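Fleven Ground Incident Records
Data card, release 4 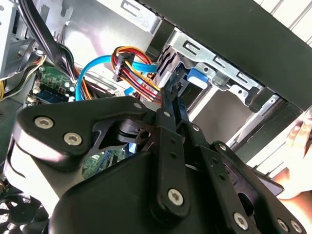 Fleven is a table of ground incidents at civil airports, compiled from written occurrence reports. It covers contact between aircraft, contact between an aircraft and a vehicle or fixed object, and jet blast damage on aprons and taxiways. In-flight events and runway excursions are out of scope.

Maintainer: Ebuka Babalola
Last schema change: May

Contents

The release holds 3912 records in one UTF-8 CSV file, incidents.csv. Of these, 1936 have a free-text narrative. The rest carry coded fields only. Narratives were retyped from the source reports, with crew names and registrations removed.

Fields

record_id: integer, stable across releases
airport_code: four-letter code, uppercase
local_hour: 0 to 23, blank if the report gives no time
area: apron, taxiway, stand, hangar, deicing pad
phase: parked, pushback, tow, taxi, engine run
party_a, party_b: aircraft, tug, loader, bus, stairs, fixed object
damage_a, damage_b: none, minor, major, unknown
injuries: integer, blank if not stated
narrative: text, may be blank
coder: D or L

Where a moving aircraft struck a parked one, party_a is the moving aircraft. Where both were moving, the order follows the source report and carries no meaning. Do not read fault into either column.

Coding

Records marked D were coded with the Dromeck sheet, records marked L with the Luvberg sheet. The two sheets differ in how they treat damage to wingtip devices: Dromeck codes any replaced part as major, Luvberg codes it as minor if the aircraft returned to service the same day. The values have not been reconciled. Filter on coder before comparing damage rates.

Airport codes were checked against the Bjarnason list. Codes that failed the check were set to XXXX.

Known problems

Roughly 90 records are suspected duplicates, mostly cases where each operator filed its own report. They are kept, and listed in duplicates.csv by record_id pair.

Tow and pushback are mixed up in older records. Treat them as one class if the distinction is not needed.

A blank in injuries is not a zero. Earlier releases filled blanks with zero, and results based on them should be rerun.

Reporting varies a lot by airport. Counts per airport reflect filing habits as well as incidents and should not be used to rank airports.

Loading

Read airport_code and coder as strings. Narratives contain commas and line breaks inside double quotes, so a line-by-line split will corrupt the table.

Corrections

Send the record_id, the field, the proposed value and a copy of the source page. Accepted corrections go into the next release and are logged in changes.txt.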